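Kedley Small Whiteboards: progress report to the Semple Fund

Spending to the end of April stands at £2,627. Most of this went on the boards themselves. The rest covered pens, dry cloths, storage crates and the delivery charge from Skulto, which was higher than the quote because the order came in two loads. We have kept the invoices and can send copies.

What has been done

The grant was for 100 handheld whiteboards to be shared between four adult learning groups in Kedley. All the boards have arrived and all four groups now have their crates. The two numeracy groups started using theirs as soon as they were unpacked. The spelling group and the English conversation group began a fortnight later, when the pens turned up.

Learners use the boards for short written answers, working out, and quick drawings or diagrams. Tutors report that people who were unwilling to write in an exercise book will have a go on a board, as a mistake can be wiped off straight away. The spelling group has also started using them in pairs, with one person writing and the other checking, and this has worked better than the worksheets it replaced. In the conversation group they come out less often, mainly for directions, prices and telling the time.

Problems

The first batch of pens was poor. They were a cheap unbranded type and several dried out in the crate, even with the caps on. We have moved to the thin Wurneo pens, which cost more each but last longer and suit the size of board. The extra cost has been met from the contingency line.

Ghosting has been a nuisance. Writing left on overnight does not come off fully with a dry cloth, and a few boards in the numeracy crates had grey marks within weeks. We tried a spray cleaner and then a damp cloth with a drop of washing-up liquid. The second was just as good and costs next to nothing. Each crate now has a card in the lid asking people to wipe the boards at the end of the session.

Some learners with stiff hands find the thin pens awkward. Foam grips help a little, but they slide off and get lost. We would like to try a thicker barrel with the same fine tip if we can find one at a sensible price.

Glare is the other complaint. The surface is glossy, and under strip lights or near a window a reflection can cover part of what has been written. Tilting the board usually sorts it out, though that is harder for anyone who prefers to write with it flat on the table. We asked Skulto about a matt version. They do one, but it does not wipe as cleanly.

Next period

We plan to replace the worst of the marked boards from the spares, run a short session for tutors on using boards in mixed-level groups, and collect comments from learners on a one-page form. We are not asking for any change to the grant total. We would like permission to move the unspent printing money across to pens.

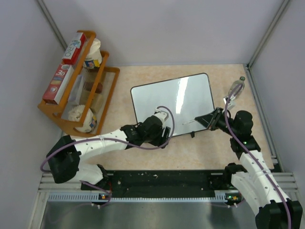 If that is agreed, the next pen order will go in before the summer break and should see all the groups through to the end of the grant.

Comments

Thanks for this. Our group had the same bother with ghosting. Going over the old marks with fresh pen and wiping it off at once shifted most of it.

Will the boards stay with the groups when the funding ends?

Reply from the project: Yes, each group keeps its crate.

Last updated: April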